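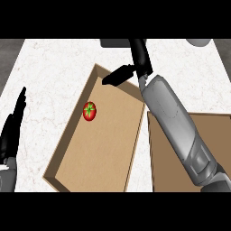

5 Simulationsszene einrichten und ersten Umsetzlauf fahren

Stand: 27.04.2026

Dieser Abschnitt gilt für den zweiarmigen Eigenbau Siro mit der Steuersoftware Wiltness. Vorausgesetzt werden die abgeschlossene Installation (Abschnitt 3) und ein geprüftes Gelenkmodell beider Arme (Abschnitt 4). Sämtliche Schritte laufen zunächst ohne angeschlossene Hardware ab. Die Freigabe der realen Arme folgt in Abschnitt 6.

5.1 Szene laden

1. Netzteil der Arme ausschalten und die Busleitung am Adapter abziehen.

2. Wiltness starten und im Startdialog die Betriebsart »Nur Simulation« wählen.

3. Szenendatei »Arbeitsplatte_Kiste« öffnen. Geladen werden die Arbeitsplatte in heller Marmoroptik, eine flache offene Kartonschale, ein zweiter Karton rechts daneben und eine Tomate als Greifobjekt.

4. Im Objektbaum prüfen, ob die Tomate der Schale untergeordnet ist. Liegt sie auf der obersten Ebene, fällt sie beim Start der Physik unter Umständen durch den Schalenboden.

5. Simulatorport auf 2928 setzen, Port der Bedienoberfläche auf 1474. Beide Werte müssen mit der Konfigurationsdatei auf dem Steuerrechner übereinstimmen.

Hinweis: Bei Installationen vor der Dezember-Version sind die Ports vertauscht eingetragen. Der Simulator startet dann ohne Fehlermeldung, die Armstellung wird aber nicht aktualisiert.

5.2 Physik und Kontakte

6. Simulationsrate auf 1000 Hz einstellen. Niedrigere Raten führen beim Schließen der Greiferfinger zu sichtbarem Durchdringen des Objekts.

7. Kollisionskörper der Schale auf »Einzelwände« umstellen. In der Voreinstellung »Konvexe Hülle« gilt der Innenraum als gefüllt, und die Bahnplanung bricht über dem Rand ab.

8. Kollisionskörper der Tomate auf »Ellipsoid« setzen. Kelch und Stielansatz bleiben reine Darstellung und nehmen an der Kontaktberechnung nicht teil.

9. Einstellungen speichern und die Szene neu laden. Ohne Neuladen bleiben die alten Kollisionskörper aktiv.

5.3 Arme in Grundstellung bringen

10. Linken Arm in die Warteposition neben der Schale fahren, Greifer geöffnet. Er bleibt während des gesamten Laufs dort stehen.

11. Rechten Arm über den zweiten Karton hinweg zur Schale führen. Der Unterarm darf den Kartonrand nicht berühren – maßgebend ist der Wert »Mindestabstand« in der Statuszeile, nicht der Augenschein in der Draufsicht.

12. Freiraum unter dem Unterarm auf mindestens 20 mm einstellen. Bei kleineren Werten den Ellbogen anheben, die Handgelenkstellung dabei sperren.

13. Position als »Start_rechts« speichern.

ACHTUNG: Gespeicherte Positionen werden von der realen Steuerung ohne Rückfrage übernommen. Vor dem Anschließen der Busleitung jede Position mit der Funktion »Grenzen prüfen« kontrollieren.

5.4 Umsetzlauf

14. Programm »Umsetzen_einfach« laden. Quelle: Schale. Ziel: zweiter Karton.

15. Einzelschrittbetrieb aktivieren und den Anfahrpunkt senkrecht über dem Objekt auslösen.

16. Greifer absenken und schließen. Die Schließkraft auf der kleinsten Stufe belassen.

17. Objekt anheben, bis die Unterkante den Schalenrand überragt, danach seitlich verfahren.

18. Über dem Ziel absenken, öffnen, Arm nach »Start_rechts« zurückfahren.

Liegt das Objekt dicht an der Schalenwand, stößt ein Finger beim Absenken leicht auf den Rand. In diesem Fall den Greifer drehen, bis die Finger parallel zur Wand stehen, und ab Schritt 15 wiederholen.

5.5 Störungen

Meldung »Kein Pfad«: Kollisionskörper der Schale prüfen (Schritt 7).

Objekt zittert im Greifer: Simulationsrate prüfen, Schließkraft nicht erhöhen.

Armdarstellung steht still: Portzuordnung prüfen (Schritt 5).

Fingermodell fehlt: Der Sasaki-Greifersatz wird getrennt installiert. Das Paket liegt im Werkstattarchiv Purville im Ordner »Greifer«.

Protokolldatei nach jedem fehlerfreien Lauf sichern. Sie wird in Abschnitt 6.2 als Referenz eingelesen.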